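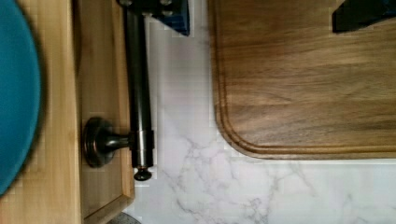

The dark bronze knob on its tan wood panel, right by the marble-patterned counter. Look at that coppery rim!

Brandley Kitchen Gallery
Posted January 22, 2022

I have been wanting to put up a page on the kitchen at Brandley for ages, and now I finally have pictures I like. If you know the place at all, you probably know the dining room, with the long table and the terrible chairs. The kitchen is where I always end up, though, usually with a cup in my hand and in somebody's way. I love this room!

A bit of background for anyone new to the site. The house had a kitchen redo in 2000, and a lot of what Noreen Duggan picked out back then is still doing its job. She wanted a pale counter and warm wood next to it, and she stuck to that through a good deal of advice from the family (mine included – I was pushing for green tile, and I was wrong). The hardware came later. Fergal Moynihan found the knobs at Nic Aodha, the salvage shop, in a box with a paper tag that said lot 3215. He paid for the whole box, took it home on the bus and spent most of a weekend cleaning them up with a toothbrush.

I am completely sold on them. The round base plate flares out, the middle stays nearly black, and then the light catches the lower edge and you get that glow. Against the raised border of the panel it looks so good. Sabine Baumgart has asked twice whether there are any left over. There are 11, Sabine, and they are spoken for, but come and talk to Fergal.

On to the counter itself, which gets used hard. Breakfast lives at one end of it, and the big cutting board has the middle. I like a kitchen where the toaster stays out and you don't have to dig for anything.
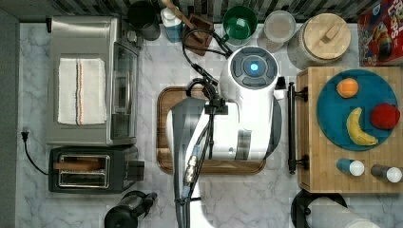
The breakfast end from overhead, with the toaster oven and its striped towel, the two-slot toaster just below, and the brown cutting board with its rounded corners.

That towel is my favorite thing on the whole counter. White, with one thin orange-red stripe and one blue-gray one, and it goes with everything. Xinyi Li says I should stop buying towels. I say the drawer still closes – mostly.

More to come in March, when I hope to have the pantry shelves and Noreen's mixing bowls up here too. If you have older pictures of the kitchen, especially from before the redo, please send them to Ita Mac an tSaoi, who is scanning everything for the family album. She gives the originals back!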